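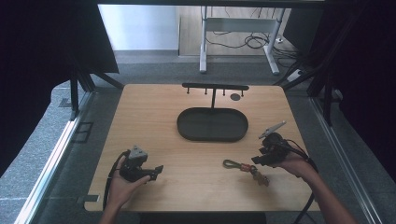 Handheld gripper demonstrations: policy picks up the keychain but misses the peg

Posted in Imitation learning / Data collection

Larkow
June 20, 2020

I'm trying to reproduce the two-handed hanging result from the Tusholm report. The task is to take a keychain with a fabric loop off the table and put the loop over one of the short pegs on a T-shaped stand. Demonstrations are recorded with two handheld grippers, one per hand, both cabled. There is no robot in the loop at this stage.

I have 60 demonstrations from two operators. The policy takes the head view plus both gripper widths and predicts 30 steps of relative motion for each hand. On the arms, the pickup is fine. The transfer between hands mostly works. The last part does not: the loop arrives beside the peg or just below it, the gripper opens, and the keychain drops into the tray. Out of 32 trials the loop ended up on a peg in 9.

Validation loss is flat and low. I have tried a longer prediction horizon and a larger image crop, with no change I would call real. The report gives a much higher rate with what looks like the same amount of data. Is there something in the method I am missing, or do I just need more demonstrations?

Chenxi Song

More demonstrations of the same kind will probably not fix this. Check these first, in this order.

Time offset between the gripper streams and the head camera. Cabled grippers have low latency but the camera does not, and if you stamp frames on arrival the image is late relative to the pose. During pickup the hand is slow and the table stops it, so an offset hardly shows. On the approach to the peg it turns directly into position error. Tap the two grippers together a few times, record it, and compare the moment of contact in the video with the moment in the pose data. We found 26 ms on our setup, and correcting it made a visible difference at the peg and none at the pickup.

Which peg. The stand has four, evenly spaced, and they look alike. If your operators picked whichever was convenient, the data has several valid targets for nearly the same starting image. A policy trained with plain regression will average them, and the average of two neighboring pegs is the gap between them. "Beside the peg" in your description fits that. Either fix the peg for all demonstrations or use an output that can represent more than one mode. As I read the report, they fixed it, but the sentence is in the appendix and easy to miss.

Loss. Most of each episode is free motion, so a low average tells you very little about the final approach. Compute the error separately for the steps before release - I use the last 30 - and plot that instead.

Also look at how the loop hangs when it reaches the peg. Fabric can fold shut when it is gripped near the middle. If your operators opened it with the second hand before hanging, the policy needs to see that step clearly, and in a head view the gripper body can hide it.

Wyss

just collect more. we went up to a few hundred and it got better

Gion Riedl

I agree with Chenxi on the peg choice. One addition: the two operators. Ours had different habits, one approached from below and the other from the side, and mixing them hurt more than halving the data did. Train on one operator only and compare. It costs you a training run and no new recording.

I would not read too much into 32 trials either. If the table or stand was moved between trials, log where it was, otherwise you cannot separate a bad policy from a bad starting position.

Stisex has a script for the tap test in their tools folder. It assumes both grippers share a clock, so check that before using the numbers.

Larkow

Thanks. The peg was not fixed. One operator used the two outer pegs, the other used all of them. I will filter to one peg, run the tap test and post the per-step error here. The full set of new recordings will have to wait until August.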